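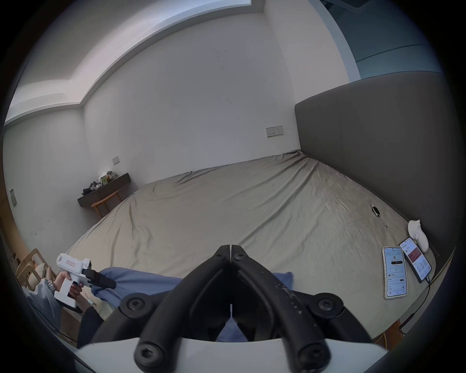 A bed with a fitted sheet and a grey upholstered headboard, with a socket close by.

The length of time for which a mobile phone receives security updates ought to be printed on its box. At present a buyer in most shops can learn the screen size, the weight and the number of cameras within a minute, yet must search several pages of a manufacturer's website to find out when the software will cease to be maintained. In the view of this publication, that arrangement has lasted long enough.

The matter was raised again in October, when Tilex confirmed that its Skidlow handset would receive no further patches. The model was still on sale at two large retailers on the Monday of the announcement, at full price and without any notice to customers. Tilex pointed out that its published policy runs from the date of launch. The policy is clear enough to those who read it. A customer who bought the phone late in its life had, in effect, paid for a period of support that had mostly been used up by other people.

Dusell has taken a better course. Its boxes now carry a month and a year, set in the same size of type as the storage capacity. Dexter Saludo, who oversees the firm's software maintenance, has argued that a fixed date also helps his own engineers, who can plan their work around it. The firm's record on prompt delivery is uneven, and monthly patches have on occasion arrived six weeks late in smaller markets. A late patch under a stated commitment can at least be complained about.

Smaller makers object that the cost would fall hardest on them. Ieva Vītola, writing for the repair trade, has noted that Sầm depends on chip suppliers for much of its low-level code and cannot promise more than those suppliers will provide. This is a fair point, and any rule should place part of the duty on the supplier. It does not excuse silence towards the buyer. A short period of support, plainly stated, would allow the price to be judged accordingly.

Retailers should also be asked to act. A shelf label has room for one more line, and an online listing has room for a great deal more. Where less than a year of updates remains, the listing should say so beside the price, and staff should be instructed to mention it before the sale is completed. The same standard should apply to refurbished handsets, for which the information is hardest to find and where the remaining period is often shortest.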